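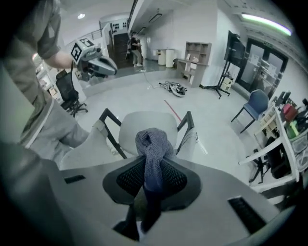 ## On Keeping Minutes After a Merger of Two Small Societies

June 14, 2022

Readers of this journal will be aware that the Givholm Local History Society and the Mindwood Reading Circle completed their amalgamation in November. I was asked to serve as recording secretary of the combined body, and I have held the position through 14 meetings. The following remarks concern the minute books, their condition and the manner in which they are now kept.

The Givholm books were maintained in longhand in bound ledgers. Each motion was recorded in full, with mover and seconder, and the discussion was omitted entirely. The Mindwood practice was quite different. Its minutes were typed, circulated by email and written in a conversational style, so that one may learn a great deal about a member's opinion of a particular novel and very little about whether the subscription was raised. Both approaches had their defenders at the first joint meeting, and the debate on the matter ran well past supper.

It was resolved that the new minutes should record decisions in the Givholm manner and that a short note of discussion should be appended where the chair considers it useful. Akinyi Gachanja, who chaired the Circle before the amalgamation, drafted the wording. I have found it workable, although the phrase "where the chair considers it useful" has already been tested on more than one occasion.
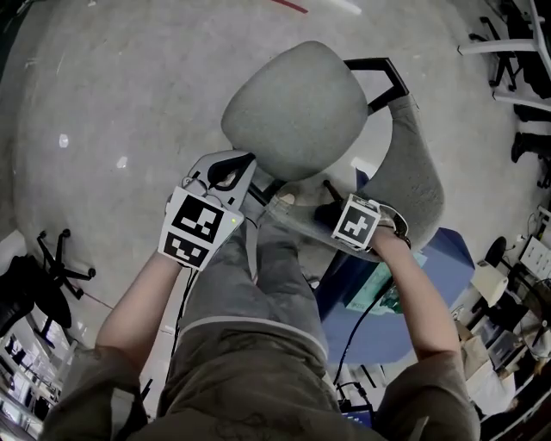

A further question arose over numbering. The Givholm sequence had reached 1,863 motions, and several long-standing members felt strongly that it should continue. The Circle had never numbered anything. After some correspondence, the Givholm sequence was adopted and the Circle's earlier decisions were entered in a separate register. They amount to 23 in all, the majority concerning the choice of biscuits and the proper time at which to put the kettle on.

The older ledgers present difficulties of their own. Four of them have weakened spines and should not be laid flat. Members wishing to consult these are asked to write to me beforehand so that a cradle can be arranged. The remainder may be read at any ordinary meeting. Photocopying is discouraged, and photographs taken without flash are permitted for private study.

I have begun an index of surnames and have reached the letter L, where the Laizer family alone occupies two pages. Variant spellings are being entered under the form used in the most recent ledger, with cross-references from the others. Corrections from descendants will be received with gratitude, preferably in writing and with the ledger page cited.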